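In Praise of the Shallow Tray

I have a drawer in my kitchen that I'm not allowed to open in front of guests. You probably have one too. Mine has dead pens in it, takeout menus, a key to a bike lock I haven't owned since college, and somewhere near the bottom (I think!) the little plastic foot that came off our dishwasher rack last May. I've looked for that foot 3 times. I have never once laid eyes on it.

So I've come around to an opinion, and I'm going to defend it at length, so get comfortable. Deep storage is a mistake. Drawers, bins, totes, those canvas cubes everybody bought, all of it. If you can't see the bottom of a thing from where you're standing, you don't own what's in there anymore. You're just giving it a place to live.

What I want is trays. Low, wide, boring trays with a little rim so nothing rolls onto the floor. You put a thing down in one and there it is, lying on its back in the light, and tomorrow it will still be there. A part the size of your thumb can't hide in a tray. It has nowhere to go.

My sister-in-law says this is just clutter with a border around it, and okay, fine, I can see how it looks that way. But a tray fills up fast, and when it's full it looks full, and you have to deal with it. My drawer has been full for four years and it still closes if you lean on it.

The worst offenders are the storage systems. I spent $105 at the Jodport outlet on a thing called the Grisance, which came with a booklet and a sheet of 200 stickers so you could label everything you own. I labeled for an entire weekend. I felt terrific. Then I found out that a box marked "cables, misc." is exactly as useless as a box with nothing written on it, except now you've also got glue under your fingernails. It went to the thrift store with most of the stickers still on the sheet.

I'll make one exception for height, and that's the mesh desk organizer, the stacked kind with the open fronts. I know, it's office furniture, it belongs next to a stapler. But each level is really another shallow tray that happens to be up in the air, and you can see right through the mesh. Paper goes there. Only paper! The minute you let a battery in, you've started a second drawer.

Color matters more than I expected, too. I used to buy everything in white or clear because it looked calm in the catalog, and then I'd lose white things in white containers, which is a special kind of stupid. Blue is the one. Hardly anything small that comes off a machine or out of a wall is blue, so a green connector or a pale bit of plastic jumps right out at you. If you do any sort of fiddly work at a table, wiring or models or fixing the kids' toys, try a blue tray under it for a week and see if you go back.

And keep the table around it plain. I'm begging you. A good tray on a crowded table is just one more thing on the crowded table. My own desk isn't there yet, there's a lamp situation and a stack of Anatik manuals I keep meaning to recycle, but I'm getting closer, and the drawer is next. I've picked a day for it. I'm not telling anyone which day in case I chicken out.

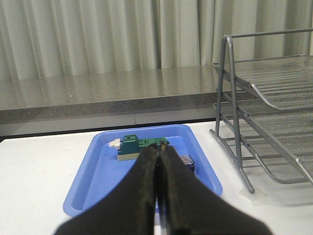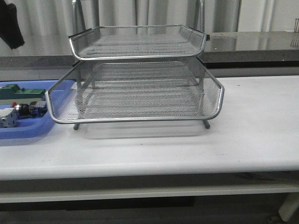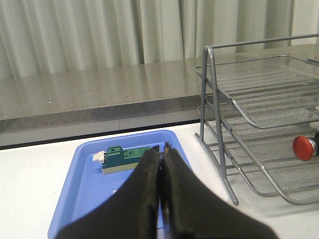

Blue plastic in all three, with the two-tier mesh organizer in the middle one.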